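Narkstead Chapel, Children's Wing and Lower Hall
Spring walk-through, March
Walked by: Ksawery Krawczyk
Ratings: OK / FIX (before Easter) / NOW (before anybody under four feet tall comes back in)

I have tried to keep the comments short. Last year's ran to nine pages and I was told it read like Lamentations.

1. ENTRANCE AND SIGN-IN

1.1 Outside door closes and latches without help. FIX
It closes. It latches if you lean on it with a hip. The parents all know this and the grandparents do not, and so at 9:45 the door is mostly open and the heat is mostly in the parking lot.

1.2 Door can be opened from inside with one hand, no key. OK

1.3 Sign-in sheet has child's name, adult's name, phone, allergies. FIX
Three lines in a row read "you know us" in the phone column. I do know them. The substitute teacher may not. Please also stop writing "picky" in the allergy column.

1.4 Pick-up tags match. OK
The numbered tags are working. One family objected that it felt like a coat check. I would point out that we have never given anybody the wrong coat.

1.5 Mat lies flat. NOW
The corner nearest the radiator has curled up like an old sandwich. I caught my own foot on it while carrying this clipboard. Taped down for the present. The tape is purple and I apologize to whoever picked out the mat.

2. NURSERY (birth to 2)

2.1 Cribs: slats, hardware, mattress fit. OK on three, NOW on one
The crib by the window has a bolt missing and a hex key tied to the rail with yarn, so someone has been tightening it as they go. Crib is out of service and standing in the hallway facing the wall. Do not put it back because it looks lonely.

2.2 Nothing soft in the cribs. FIX
I removed one quilt, one lamb, one larger lamb. The quilt was made with love and is now hanging up where everybody can admire it.

2.3 Outlet covers in every outlet. FIX
Two missing behind the rocking chair. Found one in the Noah's ark, riding with the giraffes.

2.4 Rocker has clearance from crawling hands. OK
Moved it a foot to the left. It will be back where it was by next month and I will move it again.

2.5 Changing table strap. OK
New since fall.

2.6 Two screened adults on the rota for every service. FIX
The evening service shows one name and then "+ the Lord." I have no quarrel with the theology. We still need the second name.

3. PRESCHOOL AND KINDERGARTEN ROOMS

3.1 Bookcases anchored to wall. NOW
The tall one in the kindergarten room is anchored at the top left and at no other point. It holds 177 picture books, and the heaviest are on the top shelf to keep them nice. Top shelf has been emptied onto the floor. Please leave them there until the brackets go in.

3.2 Scissors and staplers put away. OK

3.3 Window stops. OK
All four hold at four inches.

3.4 Floor clear to the second exit. FIX
The second exit currently has the stable in front of it, with the manger. It is March. The shepherds can go upstairs.

3.5 Space heaters. NOW
There was a Lollent heater under the craft table, plugged into a power strip, plugged into another power strip. The label says it draws 1,595 watts. I unplugged it and carried it to the office, where it is being well looked after. If the room is cold, tell me the room is cold.

3.6 Paint, glue and markers labeled. OK, mostly
One jar says "NOT YOGURT." I would accept this as a label but would like to know what it is.

4. LOWER HALL AND KITCHEN

4.1 Stove knobs covered or removed. OK
The knobs live in the drawer with the rubber bands.

4.2 Hood filter clean. FIX
It isn't, and I will not go into it.

4.3 Fridge thermometer present and below 40. OK
38. There is also a casserole with masking tape on the lid and a name on the tape, and I've decided the matter is between her and the casserole.

4.4 Allergy sheet posted at serving window. FIX
The sheet on the wall is two years old. Half of those children have moved up to youth group and can now read the ingredients themselves.

4.5 Surfaces wiped before and after food. FIX
Before, yes. After is where our zeal tends to cool. A tabletop that has had lunch on it needs a cloth and the spray, including the trays, including underneath the trays.

4.6 Round foods cut up for the under-fours. OK
Grapes quartered. Thank you. Hot dogs and sausage also need cutting lengthwise for this age, and a coin shape does not count however thin you got it.

4.7 Extinguisher charged, tagged, reachable. FIX
Charged and tagged by Fallahi. Reachable if you first move the coffee urn, the second coffee urn and the box of palm crosses. 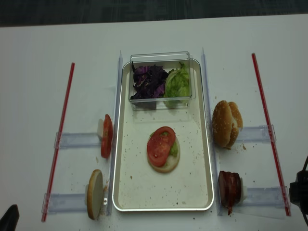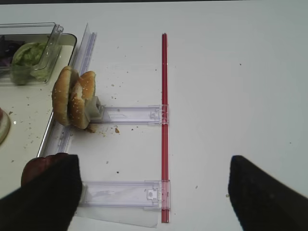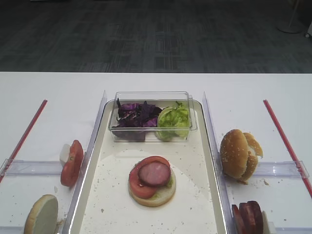
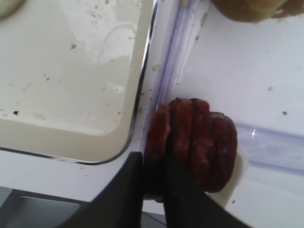 5. STAIRS AND UPPER LANDING

5.1 Handrail solid on both sides. FIX
Left side solid. The right side gives a little at the turn, which the second graders discovered long before I did.

5.2 Treads sound, edges visible. OK
The yellow strips went on in the fall. They are ugly and I have stopped hearing about them.

5.3 Gate at top latches. NOW
Latch is bent. It can be opened by a determined two-year-old, and we have several. Jerell at the hardware counter has the part set aside under "church gate."

5.4 Lighting. OK
Both bulbs working. I changed one and am claiming credit for it.

5.5 Nothing stored on the stairs. FIX
Hymnals, the old ones. 300 of them in boxes on the landing, waiting for somebody to have the heart. I understand they were sung out of by everyone's mother. They are also sitting in the way of anyone trying to leave a burning building. Could those who want one take one, and could we then talk about the other 280?

6. PLAYGROUND

6.1 Fence and gate. OK
Gate self-closes. It is the best-behaved door on the property.

6.2 Mulch depth under climber. FIX
Should be nine inches. Measured six at the bottom of the slide, where all the landing happens, and a foot behind the slide, where nobody has ever landed.

6.3 Swing chains and hooks. OK on two, FIX on one
S-hook on the middle swing has opened up. Swing is looped over the bar until it is replaced. Please don't let the big boys unloop it. Please don't unloop it yourself, either, and there is one deacon who knows what I am talking about.

6.4 Bees. FIX
Yes.

7. PAPERWORK

7.1 Background checks current for all teachers. FIX
Two have lapsed. Both people are saints. Saints fill in the form like everyone else, and I've put copies in their mail slots with a pen clipped on.

7.2 First aid kits stocked. FIX
Nursery kit is full. Lower hall kit contained one bandage, a cough drop and a tract.

7.3 Fire drill held since last walk-through. OK
Held in the middle of Sunday school. Everyone out in good order except the adult class, who wished to finish the chapter. It was Romans. I told them it would still be there.

7.4 Budget. For information
Brackets, mulch, gate latch, swing hook, mat and handrail come to $2,011 on the quotes I have. The mulch is most of it. I did ask whether mulch could come as a gift in kind, and was offered a quantity of pine straw and a goat.

COMMENTS ADDED AFTER POSTING

On 2.2: The larger lamb belongs to my son and he has been asking for it. Can he have it back if it stays in the diaper bag?
K.K.: Yes. It's in the office with the heater.

On 3.6: It is wallpaper paste. It was in a yogurt tub before, hence the note.
K.K.: Changed to "WALLPAPER PASTE." Thank you for coming forward.

On 4.7: Where are the urns supposed to go, then?
K.K.: On the cart. The cart is under the Christmas tree skirt in the closet.

On 5.5: I'll take two hymnals. One for my sister in case she ever comes home to church.
K.K.: Set aside with your name on them. 278.

On 6.4: My uncle keeps hives and will come for them if they're honeybees. If they're wasps he says he wasn't home.
K.K.: Will go and look. Slowly.

Next walk-through before Vacation Bible School. Anything marked NOW gets looked at again this week, and I have the key to the crib closet, so there is no use asking.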